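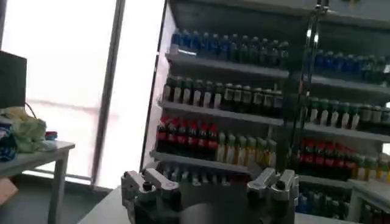 The Rullis gripper and the drinks shelves, with far too much window on the left.

I've been hearing since October that the shelf-picking job is "basically solved." The Rullis demo video certainly makes it look that way. So when Brândușa Zamfir let me sit in on a morning of test runs, I brought a notebook and low expectations.

The first 9 picks were fine. On the tenth the arm went for a bottle on the second tier, closed its fingers a little early and kept pushing. The bottle went back into the one behind it, and that one into the next. The force limit was supposed to stop this. It didn't, and Brândușa hit the stop button herself.

The log said "grasp confirmed." It had nothing in its fingers!

The official explanation is glare. Their depth software, Kidel, gets confused by sunlight on shiny plastic, and they want blinds. Maybe. I'd buy glare for a bad position – I don't buy it for a force limit that never tripped. Those are two separate faults, and only one of them gets fixed with blinds.

Perrine Bouvier went through the settings after lunch and found the limit set to 170. The test sheet says 100. She has no idea who changed it, or when, and the software doesn't keep a history of that.

They're planning another 16 runs with the old value back in. I've asked to see the logs from those, including the bad ones.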